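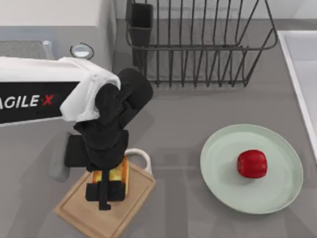 Re: [dudlow-talk] Library annex vote in June

> The Declercq proposal closes the Dilport branch and moves
> everything to the Ikau building. The town saves money
> and residents lose nothing. I'd urge everyone to support it.

Lose nothing? I read the packet twice and I can't find where that comes from. The survey they keep quoting went to 500 households and 132 sent it back. That's the "broad public backing" on page 3.

The savings figure leaves out moving costs. It also assumes the Dilport building sells the first year, and the old firehouse is still sitting there with a sign on it.
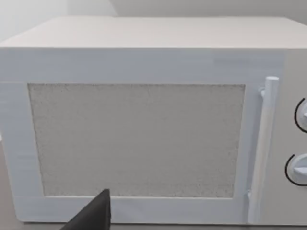 White microwave, door closed.

Then there's parking. Ikau has no lot of its own, and the plan says 300 more visits a week will be "absorbed by existing street capacity." Has the person who wrote that tried to park there at 5 p.m.?

I might still vote yes. I'd like to see the moving estimate and the full survey questions first, and I've asked the town clerk for both. Will post whatever I get.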